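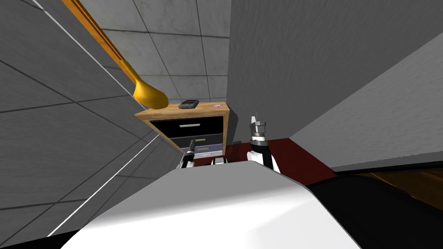 Laiba Arain, Press Officer, Tekulstead

Tekulstead will sell its Mikis wall tile in a second size from November. The new tile uses the same clay body and glaze as the first.

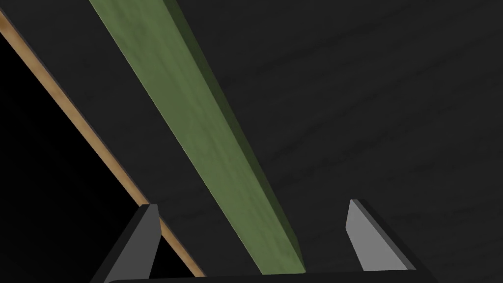

Test results

Water uptake was measured on 13 tiles at the Flondau plant. All stayed within the limit set for indoor walls.

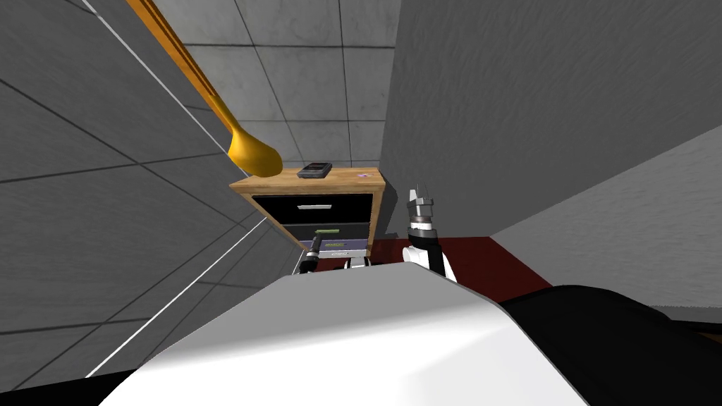

Mikis is sold in boxes of 10. The product code is 1582. Joint color is ordered separately; dark lines on a gray wall, as shown behind the bedside cabinet, make the tile size easy to read.

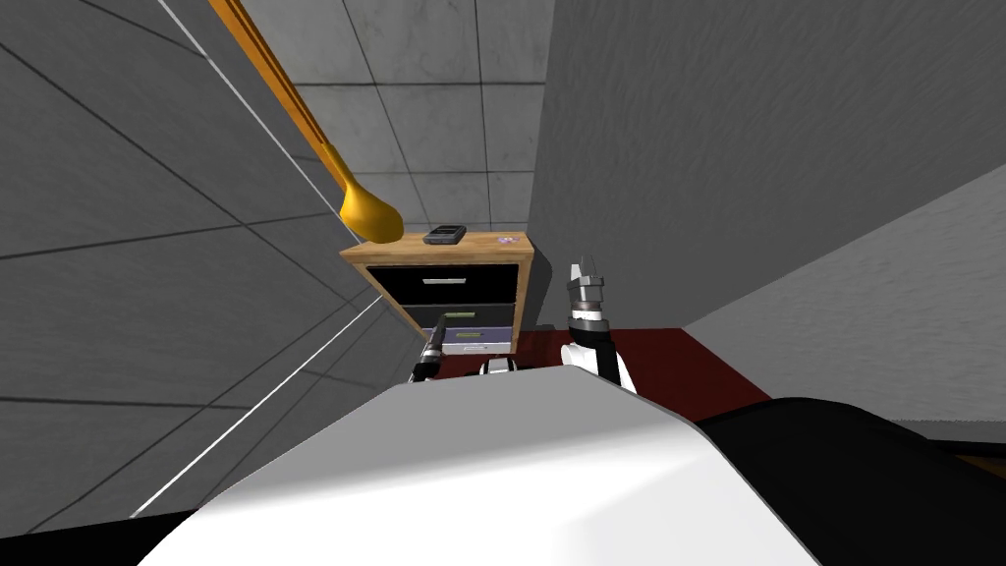
Orders and contact

Trade orders go through Acheampong. Technical questions: Mudassar Jadoon, extension 1251.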